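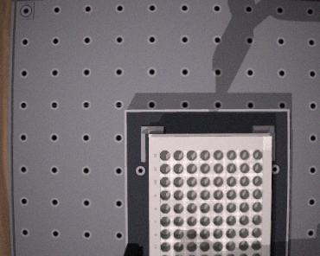
Image: Trukeo render library

Public Spending and Private Firms
Handout 4: tax breaks for employers

Read before the February seminar. It is short, so excuses will be too.

A town wants jobs. A company wants a lower tax bill. The two meet, usually over a decent lunch, and a deal is announced. Our case is Kollalwood, where the council offered Storard a 15-year cut in business taxes in return for 200 jobs at a new depot.

Points to look for:

Baseline. Would Storard have come anyway? It had already bought the land.

Definition. The contract never says what a job is. Ten hours a week may qualify.

Clawback. The council can reclaim money if targets are missed, but only after year 10, by which time most of the councillors will have retired to somewhere with better roads.

Rivals. Ellwood, 20 miles away, made a bid of its own. Storard mentioned this often.

For the seminar: write one page, for or against the deal, as if you paid tax in Kollalwood. "It depends" is a fine opening and a poor page.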